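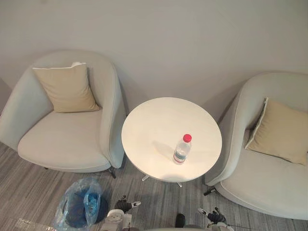 Seating Corner Study: Two Armchairs and a Side Table
Project report, Interior Planning module
Group: Chanida Duangkaew, Manon Fortin, Miklós Erdős
Supervisor: Prodromos Tsolakis

1. Background

The Helten building has several small waiting areas. Our group was given one of them in May and asked to study how the furniture is arranged and whether it could be improved without buying anything new. The corner has two light gray tub armchairs, a beige pillow on each, and a round white side table between them. The floor is carpeted and the wall behind is plain light gray.

2. Method

We tried 5 layouts and asked 8 students to use each one for a short break. They filled in a form on comfort, reach and ease of getting up. We also noted where people put drinks and bags.

3. Findings

The layout with the table between the chairs scored best. Both people could reach a drink, and the chairs could be angled a little toward each other. When the table was moved to one side, the person on the far side usually kept their bottle on the floor.

The pillows had mixed results. Shorter students liked them behind the lower back. Taller students said the seat felt too shallow and put them aside.

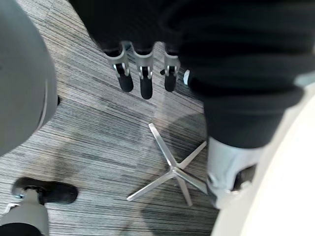 Floor contact was the part we had underestimated. The metal base spreads its arms out at floor level, and a bag strap or a shoe can catch on them. The striped carpet helped us here – we used the lines to put things back in the same position between layouts. The lines also show quickly when a chair has been turned.

4. Cost

Replacing the corner with a new set from Brudard was priced at 3,470. New pillows and a larger tabletop came to 958. We do not recommend either one at this stage.

5. Recommendation

Keep the table between the chairs, leave a clear path in front, and move bags to a hook on the wall. Genivaldo Mendonça from building services has agreed to look at the hook – the wall type has to be checked first.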